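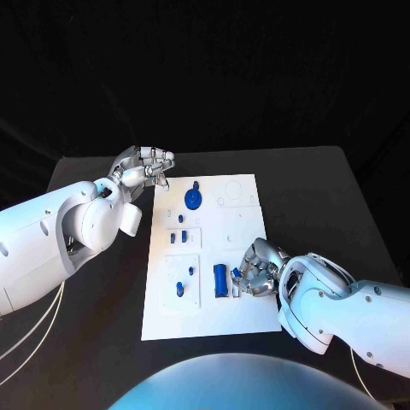

Fokum Form Guide: review after a winter of use

I've followed the gallops for most of my adult life and I still like to do my form study at the kitchen table the night before a meeting. For years that meant a newspaper liftout and a pen. When our local paper dropped its fields pages I went looking for something else, and ended up paying for Fokum, a form program that runs on a laptop or tablet. I've used it from June through to the end of August, mostly for country and provincial cards, and these are my notes.

Setup was easy enough. You pick the states you want, choose whether weights show with or without the apprentice's claim, and it loads the fields once acceptances close. On my old laptop a full eight-race card takes a few seconds to open. The tablet version is slower and the print is small, even on the largest setting.

The race page is the best part. Each runner gets one line, and tapping it opens the last 3 starts with margins, barrier, weight carried, track rating and a short steward's comment where there was one. You can go further back if you want to. I like that first-up and second-up records sit next to each other, and that trial results are kept apart from race results. The other program I tried, Toltley, mixes them together, and twice I read a trial win as a race win before I woke up to it.
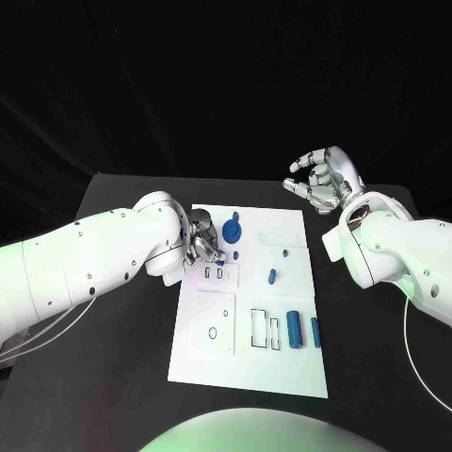
Filters work well once you learn where they live. I can ask for horses that have won on a heavy track over 2000 metres or further, and it gives me the list without fuss. Distance can be widened by 200 metres either side, which suits the way country races are programmed. What you can't do is save a filter, so I set up the same one every time I sit down. That gets tiresome by the second month.

The speed maps are less useful. They look tidy, but they lean heavily on the barrier draw and don't seem to allow for a horse that has been ridden cold in its recent starts. At the Matlala Cup meeting the map had the favourite leading by 2 lengths. It had settled back in the field at every run that preparation, and it did the same again. I now treat the maps as a rough starting point and do my own in pencil.

Scratchings come through quickly in the morning. Track upgrades and downgrades don't, and I'd check those with the club before you leave home. Jockey changes fall somewhere in between.

Printing deserves a mention as plenty of people still want paper at the track. Fokum prints a card in black and white on both sides of the sheet, with a margin wide enough to write in. Long race names run over into the prize money column, but everything else is readable. Clitent, which a mate at the club swears by, prints more neatly but leaves out gear changes, and I won't go without those.

Support is by email only. I wrote to them about a gelding listed as a mare and had a reply the same afternoon. The listing was fixed by the next card. My question about saving filters got a polite answer and no date.

The subscription is monthly and you can stop and start it, so anyone who only bets through the spring needn't pay for the whole year. Harness and greyhound form cost extra and I haven't tried either.

I'll be keeping it on for the spring. If you mainly want speed maps, look at something else, and if you do all your form on a phone I'd try the free week first to see whether you can read it.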